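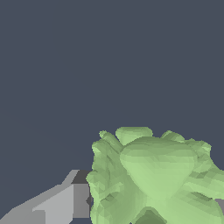
4.2 Self-description and release pages

The second part of the study looked at how small bands describe their own work when they upload it to a streaming or download page without the help of a label. We collected release notes from 3,247 pages on Sovora, a download platform used mainly by unsigned acts, and read each note for references to place, equipment, time spent, and the people involved. Notes of fewer than five words were kept in the sample, as a very short note is itself a choice about how to present a recording.

References to place were the most common of the four. Bands named bedrooms, garages, and rehearsal rooms far more often than professional studios, including in cases where the credits showed that a studio had been used for mixing. The trio Flatum, for instance, credited a commercial studio on both of its releases but wrote in each note only about the kitchen where the vocals were recorded. We take this as support for the argument in Section 2 that home recording has become a sign of sincerity as well as a way to save money.

Time was treated less evenly. Some bands gave the length of the sessions in days, while others gave only a season or a month. Jener, a solo project with two releases in the sample, wrote "all of this is from August" and nothing more. Listeners who replied to our survey tended to read short recording periods as a sign of energy and long ones as a sign of care, and few of them saw either as a fault.

Figure 3. Share of release notes that mention place, equipment, time, and people, by year of upload. Pages last checked on 2 October 2025.

The pattern in Figure 3 should be read with some caution. Sovora changed the layout of its release pages during the period covered, and the larger text box may have led bands to write more. We also found 23 acts that had rewritten their notes after signing with a label. In the case of Gallardo, the new text dropped every mention of the shared house where the first songs were made — a detail that reviewers had repeated often. These acts were counted under their earlier notes wherever an archived copy could be found, and were otherwise left out of the yearly totals.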